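Oct 6, 2018

Back from Wulbridge, and I have now read four more posts calling it life-changing. I was there for nine days in July and again last week, and my life is about where I left it.

The volunteer trip people at Trummer sell it as a place where you "arrive a guest and leave as family." Maybe. The family I stayed with was kind, fed me too much, and charged me 35 a night, and I think we all understood the arrangement. I liked them a lot. I don't think they cried when the bus pulled out.
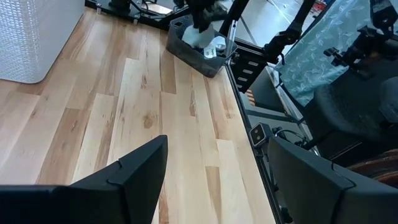 Gray bin on the table, with a small white box in it.

The big thing everyone does is the walk up to Multunitz. The sign at the bottom says 3,666 feet. The sign at the top says 3,666 feet too, so somebody bought two of the same sign. The view is good. Is it worth getting up at four for? The light at ten looked fine to me when I went the second time, and the line for the lookout was a lot shorter.

My fellow walkers told me the last 800 steps "clear your head." Mine was full of my left knee.

Then there's Wikik, the app you're told to download for bus times. It had the 81 leaving from the market. The 81 leaves from behind the school, and has for years according to the driver. I missed it twice before I quit trusting my phone and asked at the bakery.
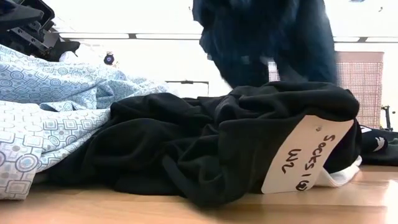 Blue pattern, black cloth.

Would I go back? I did go back, so I suppose that's an answer of a kind. The soup is great and the evenings are quiet. But if you're spending your savings because a stranger's blog promised you'd come home a new person, I'd look at what that stranger gets for the link to Trummer first. There's no link to them on my page. They did ask.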